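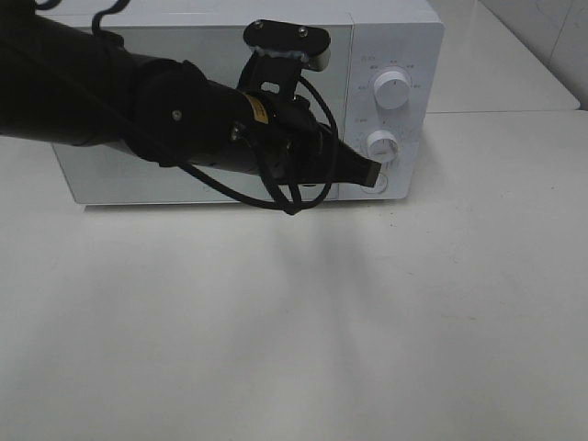 Renting out half an office

Blažena Charvát did not set out to become a landlord. Her bookkeeping firm, Skukell, signed a lease for an entire floor in June, when it had plans to hire. The hiring went slower than expected, and by the fall half the desks had never been used.

"We were paying for heat and cleaning for people who didn't exist," she says. "I had the choice of breaking the lease or finding someone to share it with."

She now sublets 14 desks to two other companies. Holtine designs packaging and takes most of them. Polák, a translation agency, has the rest. All three firms use the same entrance, the same meeting rooms and the same kitchen.

Charvát started by asking the owner of the building for written consent, which took 47 days. She advises anyone in the same position to ask before showing the space to a possible tenant.

"I had Holtine ready to move in and I had to keep writing to them saying not yet. They were patient. Another company before them was not, and I lost that one."
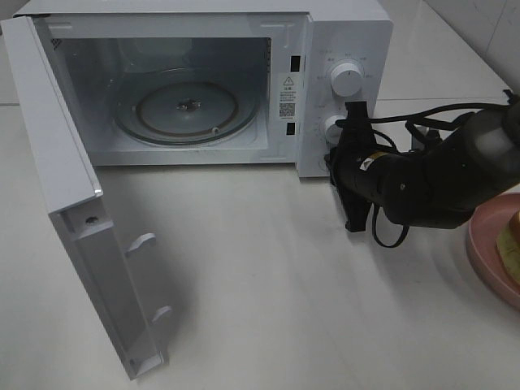
The agreement with each tenant is short. It covers the desks, the notice period, the internet connection and a fixed share of the running costs. Her first draft tried to bill electricity and printing separately, and she gave it up after the first month.

"I am a bookkeeper, so of course I wanted it exact. But I spent a whole afternoon dividing up a paper order. Now it's one price per desk and I don't think about it."

The rent from the two companies covers 70 percent of what the unused half was costing her. She could have asked for more, she says, but she wanted tenants who would stay longer than a season.

Meeting rooms caused the most friction. Skukell sees clients in person at the end of each quarter, and Polák runs long interpreter trainings. For a while the rooms went to whoever sat down first. Charvát then bought a subscription to Culuston, a booking program, and put all three firms on one calendar. No company can hold a room for more than 2 hours without asking the others.

"People grumbled about the limit. They still do at quarter end, and mostly it's my own staff."

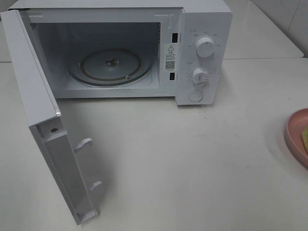
What she would change

Charvát would put phone calls in the contract. Her staff work quietly, while the designers at Holtine are on calls much of the day. The desks have been moved twice to put some distance between them, and a door that used to stand open is now kept shut.

She would also ask for a larger deposit. Nothing has gone wrong so far, but the present one would not cover new carpet.

The sublease comes up for renewal this year, and both tenants have asked to stay. Skukell has meanwhile hired again, and Charvát may need a few of the desks back.

"I've told them that already," she says. "I would want to hear it early too."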